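Stemier - who we are, what we do, how to reach us. Page last gone over March 18, 2021. If something on here is out of date tell the front desk, they'll pass it along.

# About us

We teach people to run a small kitchen. Breakfast, lunch, cleaning up after both. That's most of it. Started in the old Limura building on Datdale Road in one room with a borrowed stove, now we have the whole ground floor and a waiting list for the evening group.

Our students are adults, mostly. Some are moving into their own place for the first time. Some lost a spouse who did all the cooking. A few want a job in a cafe or a school lunchroom and need the basics on paper before anybody will call them back. All welcome, no entry test, bring closed shoes.

Tin-yau Yip started the school and still teaches the morning group. Before that he worked lunch counters for over 30 years, and he teaches the way he worked - fast, quiet, board wiped between every order. Ismail Metwally came on in January to take the evenings and the Saturday baking. Ask him about flatbread if you have an hour free.

## What you learn

Course runs in 3 parts. You can take them seperately but most people go straight through.

**Part one, the room.** Where things live. How to set a counter before you start so you aren't opening drawers with wet hands. How to sweep, brush down and wipe a work surface, in that order. Sounds dull. It's the part former students write to us about.

We spend a full session on brushes alone. Crumb brush, pastry brush, scrub brush, bottle brush, which one goes near food and which one never does. Stiff bristles for grooves and joints, soft ones for flour. Brush first, cloth second - a wet cloth on crumbs makes paste and the paste gets down between the strips and stays there. Slatted wood is the worst for this, so we practice on slatted wood. 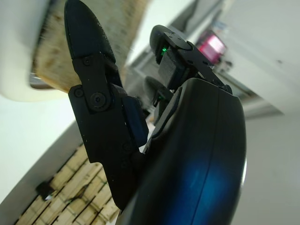

*Brush, bristle end, and the pale wood with its black marks.*

Old marks on wood are fine by us. We scrub, we oil, we don't sand it back every term to look new. A surface can be stained and clean, or spotless looking and not clean at all, and by week two you should be able to tell with your palm.

**Part two, cold food.** Sandwiches, salads, packed lunches, fruit. No heat, so it's a good place for nervous people to begin. You'll handle a lot of bread. More than you think.

Why so much bread - well it shows your hands. Grip too hard and the slice remembers it. Stack it hot-handed and the crust tears. Tin-yau has everyone pick up a plain slice, carry it to the board, set it down, pick it up again, until it's boring. Then butter, edge to edge, soft butter only. Then fillings. Then cutting, with a serrated knife and hardly any push.

We use ordinary white sandwich bread for the first lessons. It's cheap and soft, and it's what most people have at home. Seeded and sourdough come later, they forgive more. 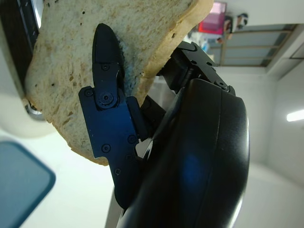

*White sandwich bread with a light golden-tan crust.*

Other things in part two:

- packing a lunch that still looks like lunch at noon
- labels and dates, every box, no exceptions
- egg salad, chickpea salad, tuna
- what to do with the ends of the loaf (crumbs, croutons, bread pudding if we've got to part three)
- putting the room back

**Part three, hot food.** Eggs, soup, rice, one roast tray, one pot of beans. Ismail's group also does flatbread and a simple yeast loaf. You cook a meal for the rest of the class at the end and everybody sits down. Invite one guest.

## How a session goes

Doors open, aprons on, hands washed. Counter set. Short demo, ten minutes or so, then you're cooking. We don't do slides. Recipe cards are on the hooks by the door, take one home, bring it back if it's one of the laminated ones please. We keep running out of the laminated ones.

Last part of every session is cleanup and it counts as class time. Don't plan to leave before it. Everyone does surfaces, everyone does floor, then one person checks the fridge and signs the sheet. It rotates.

Groups are kept small so each person gets their own stretch of counter. If you need a stool or a lower surface say so when you sign up and it will be ready.

## Where the food comes from

Dry goods and bread from Fu, two doors down. They've supplied us from the first week and they let us pay at the end of the month, which in year one kept us open. Vegetables from the Saturday market, whatever's cheap. Leftovers go home with students, bring a box with a lid.

## Some numbers, as people ask

268 students have finished all the parts. 428 have taken at least one. Several come back every fall to do part one again and we've stopped asking why, they're good company and they know where the colanders are.

## Money

Pay by the part or pay for the whole course. Whole course works out cheaper. There's a reduced rate, you don't need to show us any papers for it, just tick the box on the form. Missed sessions can be made up in the other group if there's space - ask Tin-yau for mornings, Ismail for evenings.

Gift vouchers at the desk. They dont expire.

## Visiting

Stemier, ground floor, Limura building, Datdale Road. Side entrance, the green door sticks, push it. Bikes go in the yard. The desk is open during class hours and for a bit before. Come and watch a session if you're not sure, you'll probably be handed a brush.

Allergies: we use wheat, egg, milk, sesame and nuts in this kitchen and can't promise otherwise. Talk to us before you book. We've had students manage well with their own boards and knives kept on a separate shelf, and we've had to tell some people no.

Sign-up forms for the next group are at the desk, evening waiting list is the yellow clipboard.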